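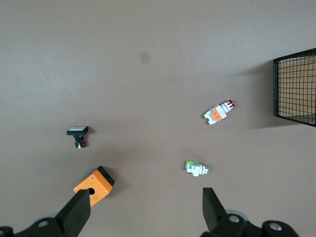
Daldale, August

Gripper trial: common questions

Which grippers are you comparing?
The Vulix two-finger and the Tenia two-finger, on the same arm and controller.

What do they pick up?
Push-button switches and an orange enclosure box. Each part goes into the wire mesh basket.

How many picks does each gripper get?
408. We run them in blocks of 48 and check the finger bolts between blocks.

Does the gripper start open or closed?
Wide open, every time. The wrist camera needs to see the parts between the fingers.

What counts as a miss?
A drop, a part left on the table after 15 seconds, or a second part dragged along.

Can I send in my own parts?
Yes, up to 20 per request. Leave them at the front desk by Friday.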